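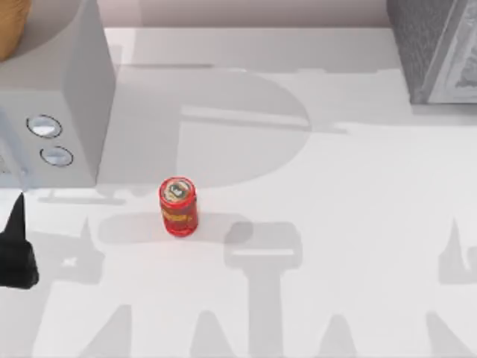
Progress Report to the Pletthorpe Fund: Kitchen Countertop Demonstrations, Second Reporting Period
November
By Prys Ifans, Project Lead, Kneath Laboratory

1. Summary

During this period the project moved from setup to steady collection of simulated demonstrations. The accepted set now stands at 1,754 episodes, all recorded in the Usolby kitchen environment with the two-arm model. Collection is on schedule. Review of recorded episodes is behind schedule, and Section 4 sets out how we propose to recover the time.

2. Work completed

The Usolby environment was revised at the start of the period. The countertop task with the red can is now the standard starting task for new operators. The can stands alone on an open white surface between a white appliance and a gray one, and the operator must bring one arm to it, grasp it and lift it clear. Later tasks add a placement target or a handover between the arms.

Can position and arm starting pose are varied between episodes. Lighting was fixed in the first period. It is now varied as well, following the advice of the Fund's technical reader that a policy trained under one lighting condition would be of limited use. Shadows from the arms fall across much of the counter under the overhead settings, and in some layouts they lie close to the can. We have kept these layouts in the set.

Operators work from a shared written procedure, now in its second version. The main change concerns failed grasps. Under the first version, an operator who missed the can restarted the episode. Operators are now instructed to continue and attempt a recovery, and the episode is labeled accordingly. Restarting had left the set with very few examples of correction.

3. Quality review

Each episode is checked by a reviewer other than the operator who recorded it. In this period 77 episodes were rejected. Most rejections were for contact between a gripper finger and one of the appliances. The remainder had a missing or incorrect task label. Rejected episodes are stored separately and are excluded from the total given above.

4. Difficulties

Review depends on 2 trained staff members, and the queue grew during the middle of the period. A third reviewer has been identified at our Zarncombe office and will begin training shortly. No additional funds are requested for this.

The label on the can is not legible at the rendering resolution used for the overhead view. This does not affect the present tasks. It would affect any task in which the system must choose between similar cans by their labels, and such tasks have been deferred until rendering costs are better understood.

5. Plans for the next period

We will introduce 16 new countertop layouts, complete the handover tasks, and train a first baseline policy on the accepted set. Results of the baseline will be included in the next report, together with a revised data sheet.

Comments

R. at Zarncombe: Will the recovery episodes carry their own label in the release, or do we have to search the notes field?

Prys Ifans: They have their own label. The data sheet will list it.

tmk: Please consider publishing the rejected episodes too. Appliance contacts would be useful to us as negative examples.

Contact: Project Office, Kneath Laboratory | Copyright Kneath Laboratory | Back to top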